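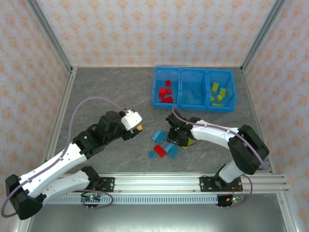

Rukhsana Arain asked whether the urn has to be bought before the cremation is scheduled, and whether any urn will fit any niche. The answer to both questions is no. The steps for sizing one are set out in this section.

Step 1. Find the capacity you need
Urn capacity is stated in cubic inches. The usual rule is one cubic inch for each pound of body weight before cremation. A person who weighed 138 pounds needs an urn of at least 138 cubic inches. If the weight falls between two listed sizes, take the larger.

Step 2. Measure the niche
Ask the cemetery for the inside height, width and depth, and for the size of the door opening. The opening is often smaller than the space behind it. If two urns will share the niche, place both footprints side by side on paper and leave a gap for your fingers.

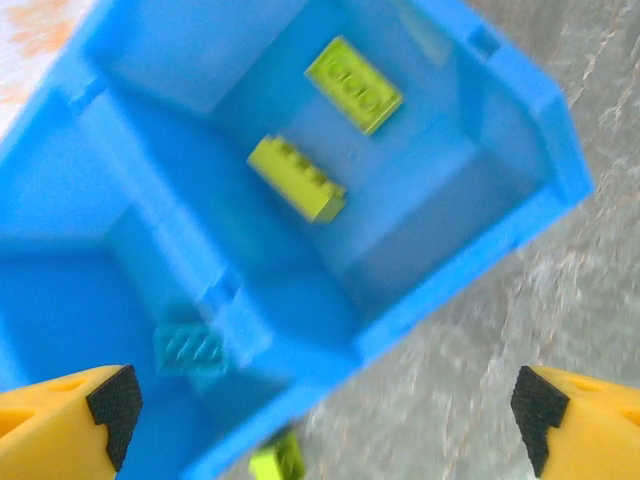 Blue bin, two green bricks.

Step 3. Compare outside dimensions
Capacity does not tell you the outside size. The Mikari and the Sorrentino are both listed at 275 cubic inches, but the Sorrentino has a wider base and will not pass through a narrow door. Read the base width first, then the height with the lid on.

Step 4. Check the closure
Threaded lids can be opened again. Bottom plates are held by screws — keep the spare set with the paperwork. The Poment has a glued seal and should be ordered only when the remains will not be divided later.

Step 5. Order and deliver
Send the order form to the crematory with the authorization. Engraving is done before filling. If the urn is late, the remains are returned in a temporary container and can be moved afterward.

Page revised 08/11/2018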